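Chapter 7
Chores: What Machines Can and Can't Do Around the House

Every fall, on the first day of the unit on household robots, I ask my students to write down the chore they hate most and guess how long it'll be before a machine does it for them. I keep the slips in a shoebox. As of last October there were 261 of them in there, and dishes win every time, with laundry close behind. The guesses are almost all "five years." The slips at the bottom of the box are from a class that has long since graduated, bought dishwashers, and still scrapes the plates by hand.

So this chapter is about chores. We spent Chapter 6 on arms that stand in one spot and do one job - the welding cell at Trada, the bottle line at Onville - and you probably came away impressed. I did too, the first time I stood next to one of those things! But go back and look at what those machines are given to work with. Every part at Trada shows up in a tray, facing the same way, and if a tray is crooked the line stops and a person comes over and fixes it. Somebody arranged the world for the robot before the robot got there.

Your kitchen hasn't been arranged for anybody. Think about clearing the table after dinner, which you've done so many times you couldn't tell me how you do it. You pick up the fork differently from the glass. You see a piece of chicken left over and decide (in no time at all) whether it goes in the trash, in a container, or in your mouth. You stack the small bowl in the big bowl unless there's soup in the big bowl. Try writing those rules out. I gave it a shot once for a lecture, stopped at rule 41, and hadn't gotten to the napkins yet.

Food is the part I want you to think hardest about. A bolt has one shape and it keeps it. A piece of fried food has a crust that can crumble, and the next piece out of the pan won't match it. Squeeze too hard and you've got crumbs, squeeze too little and it drops. You and I handle this with skin that feels slipping before we notice it, and most grippers have two fingers and a good deal less feeling.

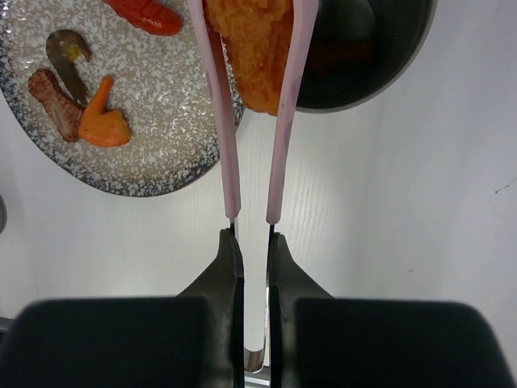 Figure 7.1. A two-finger gripper holding a piece of breaded, fried food between a speckled plate and a dark bowl.

Look at how different the things on that plate are. The shrimp is curled and narrow, and the red sausage-like piece has a rounded end and a glossy surface. The orange one shaped like a chicken wing is thin at one end and plump at the other. A grip that suits one of them may be a poor choice for its neighbor, and they're lying close together, so reaching for one can mean bumping another. Keep this figure handy, we'll come back to it in Section 7.3 when we talk about choosing a grasp.

Now, can machines do this yet? My answer is "some of it, some of the time," and I know that's an annoying thing to read in a textbook. Ebere Okafor and I used to argue about it when we shared an office. She had come from Druvstead, where her group ran a table-clearing trial with 2000 pickups, and she was proud of it, and she should have been. The arm did well on cups. It did badly on anything soft or slick, and it was slow enough that she could clear the whole table herself while it was thinking about a spoon. I'd say that meant it didn't work. She'd say it meant it worked slowly. We were both using the word "work" pretty loosely, and Section 7.1 is my attempt to clean that up.

Shop floors sit somewhere in between. Garba, the packing company you'll meet in the case study, has the same trouble with peaches that Ebere had with leftovers, but it can afford to pay a person to watch three arms and step in. You can't do that at home - if you have to stand there and watch, you might as well wash the dishes.

Before you go on, pick one chore you did today and write down every time your hands touched something. Bring the list to class. You'll need it for the first exercise.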